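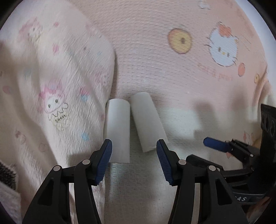
Tillance sauce

Tillance sauce is a thick, sour and mildly hot condiment made of tamarind, dates, vinegar and roasted spices. It takes its name from the small town of Tillance, where it has been cooked in households for several generations, and it is eaten mainly with grilled fish, flat breads, cold meats and rice. It is brown to dark red in colour, depending on the type of date and on how long the sugar is left to colour in the pot.

Name

In the town itself the condiment is usually called only "the brown". The longer name came into use when jars began to be sold outside the district, and it first appeared on the labels of the Stesard company. Some older cooks still make a difference between "brown", which is strained, and "rough brown", which keeps the pieces of fruit and the mustard seeds. In shops both kinds are now sold under the same name, and the buyer has to read the label to know which one is in the jar.

History

The origin of the sauce is not well documented. A household book dated 1714, kept by the Kavanagh family, contains a recipe for "a sowre relish of tamarinds" which has vinegar, ginger and black pepper in it, but no dates and no chili. Writers on local food have often treated this recipe as the ancestor of the modern sauce. The food writer Kumudini Sheikh has argued against this opinion, pointing out that similar relishes were common in many port towns of that period, and that the roasting of the spices, typical for the modern version, is missing from the book completely.

The present form is more surely connected with the cooks who worked in the boarding houses near the harbour. They had to prepare a condiment that would keep for the whole winter without a cold room, and they raised the amount of vinegar and salt for this purpose. Dates were used as a sweetener when sugar was expensive, and remained in the recipe after it became cheap.

Commercial production began with Stesard, which at first filled its jars by hand in a rented kitchen and sold them at the November market. The first season gave 411 jars. A second producer, Flatent, entered the trade later with a smoother and sweeter sauce, intended for dipping. The two firms still make most of what is sold, although small producers bring their own versions to the market every year.

Ingredients and preparation

The basic ingredients are tamarind pulp, pitted dates, malt or cider vinegar, brown sugar, salt, garlic, ginger, dried chili, cumin and mustard seed. Onion is added in some kitchens and is considered a mistake in others. Commercial sauces may contain a thickener such as corn starch or xanthan gum.

The tamarind is soaked in warm water and pressed through a sieve to remove seeds and fibres. The dates are simmered in a part of the vinegar until they fall apart. The spices are roasted dry in a heavy pan, ground, and added together with the sugar and the rest of the vinegar. The mixture is then cooked on low heat for around 2 hours and stirred often, as it burns easily on the bottom. Garlic goes in during the last part of the cooking, so that it does not become bitter.

A common household batch starts with 1000 grams of dates. The finished sauce is filled hot into clean jars and closed immediately. It is normally left to stand for several weeks before it is opened – the taste of the vinegar is quite sharp in the beginning and becomes rounder with time.
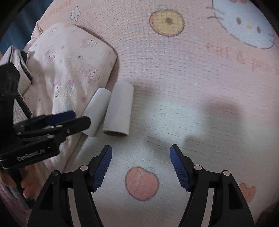 The best known dish served with the sauce is the harbour roll, a cylinder of steamed rice dough without filling, which is sliced thickly and fried in a little oil. Cooks judge the dough mostly by its surface after steaming, which should be without cracks. The shape is not strictly fixed, although a harbour roll is usually short. The slices are laid on a plate and the sauce is put in a separate bowl, because the fried edge turns soft quickly when it is covered.

With fish, the sauce is brushed on during the last minutes of grilling. If it is applied earlier, the sugar will blacken. It is also stirred into lentil soup, spread in sandwiches with cheddar, and mixed with yogourt as a dressing for cabbage.

Variations

The cook Lutfa Wijesinghe published a version with green mango in place of half of the tamarind, and this has become popular in restaurants. The result is lighter in colour and has a fresher flavour, but it does not keep so long. Prunes are sometimes used when dates are not available. A hot variety, with the chili seeds left in, is sold by Flatent in small bottles.

Storage

An unopened jar keeps for about a year in a dark cupboard. After opening, the sauce should be kept in the fridge and taken out only with a clean spoon. A thin layer of dark liquid on the top is normal and can be stirred back in. Jars with a raised lid or with mould under it should be thrown away.

See also

Tamarind chutney
Brown sauce
Fruit ketchup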